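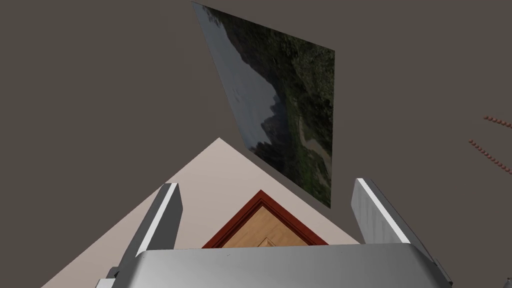 3 September 2020

## Members' lives: Trygve Kvam

Trygve Kvam has finished his memoir. It runs to 60 typed pages, and he has called it *The Lunde Side*, after the side of the valley he grew up on. Several members asked for a summary before borrowing it, so with his agreement I have put one together, using his own words where I could. Anyone who has heard him read at our meetings will know parts of it already.

He was born on the farm at Lunde in the winter of 1941, the fourth child and the first boy. His father kept goats and a few cows and drove the milk lorry for the dairy three mornings a week. His mother had come from the coast to work as a maid at the vicarage and, he writes, "never learned to like the hills, though she stopped saying so after my grandmother died".

The early chapters are mostly about the house. The grandparents had the downstairs room with the stove, the girls slept over the kitchen, and Trygve had a bed on the landing until he was nine. He gives a full page to the smell of the boot cupboard. There is also a good account of the year the barn roof went in the snow and the goats were kept in the wash-house until Easter, with his eldest sister doing her school work at the copper to keep an eye on them.

School was in Mastum, an hour each way on foot, or on skis when there was enough snow. The teacher boarded with a different family each term. When it was the Kvams' turn she corrected everyone's grammar at supper, including his grandfather's, and his grandfather took to eating in the barn.

He left at fourteen. An uncle had written from Hull to say there was a place for a boy in the ship's chandler's where he worked, and after a summer of arguing about it the family let him go. He was seasick the whole way over. His trunk had his name painted on it by his father, who ran out of room and had to put the last letter round the corner.

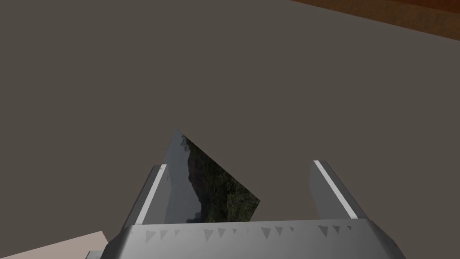 ### Work and marriage

The middle of the memoir covers his years at Flidirow, the rope and sailcloth firm. He began in the packing room in 1959, having had enough of the chandler's, and stayed 37 years. He was a packer, then a splicer, then in charge of the splicing loft, and for the last stretch a buyer, a job he says he was bad at.

He is careful about the people in this part. Two of the foremen appear under changed names, and he has left out a quarrel over overtime that he read to us in an earlier draft. I was sorry to see it go, but he said the man's daughter still lives in the next street. What remains is very detailed on the work itself. If you want to know how an eye splice was done in eight-strand rope, and what happened to your hands in the first month, it is all there.

He met his wife, Jean, at a bus stop in the rain in 1964. He had an umbrella and she had not. They were married the next spring at a register office, with his uncle and a girl from the sailcloth room as witnesses, and had their dinner at a fish restaurant by the station. His parents could not come. His mother sent a tablecloth, and a letter of nine lines which he prints in full, first in Norwegian and then in English. Hedvig Kristiansen helped him with the translation. There was one word for a kind of drizzle that they gave up on and left as it was.

They had three children. Jean died in 2003, and the chapter about her is short. He told the group that he wrote it eleven times and this was the shortest.
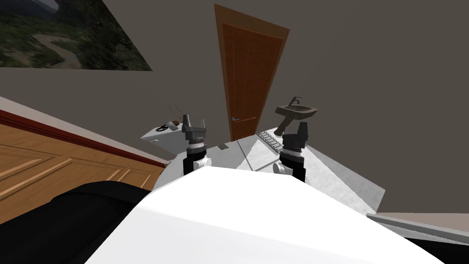 *Two grippers, with the tabletop and door behind.*

### Going back

The last part is about his return to Lunde in August 2011. He had been back for funerals before that, but always for a day or two and always in a dark suit. This time he stayed a month with a cousin and walked to Mastum and back most days. The school had become a shop selling paint. The farm had been sold out of the family and the new people, who were from the town, asked him in and gave him waffles. They had found his height marks inside the pantry door and wanted to know who the T was.

He asked them about the trunk room, where his grandfather's letters had been kept, and was told it had been cleared before they moved in. He spent a week going round the neighbours asking after the letters - who had done the clearing, where it had all gone - and came away with a seed catalogue and one photograph of a horse. He is still annoyed about this, and I think the pages on it are the best in the book. He stops being polite in them.
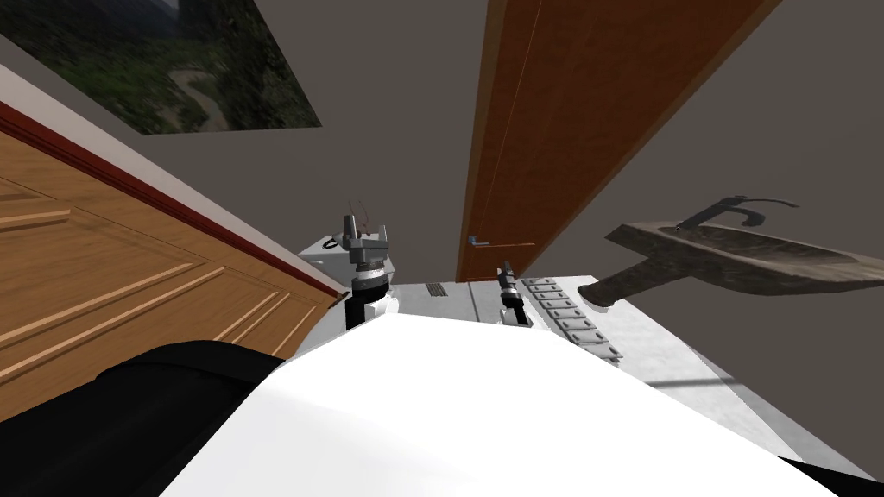

The memoir ends a bit suddenly, on the boat home, with a man asking him in English where he was from. Siriporn Ruangrit, who read the whole draft for him, thought there should be another page after that. He tried one and took it out again.

He wrote the first draft by hand and Rogelio Manalastas typed it up, which took most of last winter. The family tree at the back was drawn by Natsumi Ikeda. She would like to be told of any mistakes in the dates, as two of the great-aunts seem to have swapped birthdays somewhere between the parish book and the Bible.

There are 3 bound copies. One is with the family, and the other two can be borrowed through me for a month at a time. Please do not post them to each other. The recording Trygve made of the Lunde chapters is also ready, on the Skuseo player in the book cupboard, and the headphones are in the drawer underneath.

Our next summary will be of Hedvig's account of her nursing years, when she has decided on the order of the chapters.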